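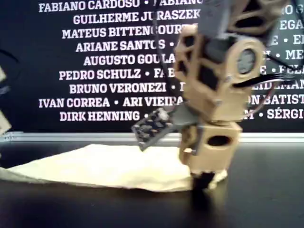

A tan 3D-printed arm above a black tabletop.

Route 23 drops 128 feet between the Plondeson interchange and the river bridge, and the curve at the bottom was banked for slower traffic than it now carries. Loaded trucks enter it at 70 miles an hour. Drivers brake late, the load shifts outward, and the trailer drifts toward the right shoulder.

The state's first fix was signs. Two flashing panels went up ahead of the curve in January, and approach speeds fell for a few weeks before climbing back.

Panitz, the contractor hired to review the site, looked at the pavement next. Its report found that the surface had polished smooth in the wheel paths – the strip where tires need grip most.
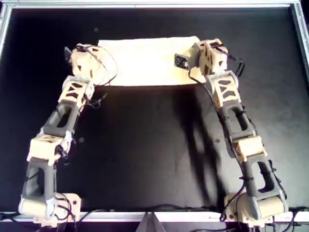
Two arms with beige joints and dark gray links.

The repair plan calls for a high-friction overlay through the curve, a wider shoulder and a taller barrier on the bridge approach. Vieira will supply the stone. Silus, which built the existing barrier, will replace the posts.

Work is limited to the hours between 9 p.m. and 5 a.m. One lane stays open. Trucks over the posted width will be sent through Plondeson on the old river road.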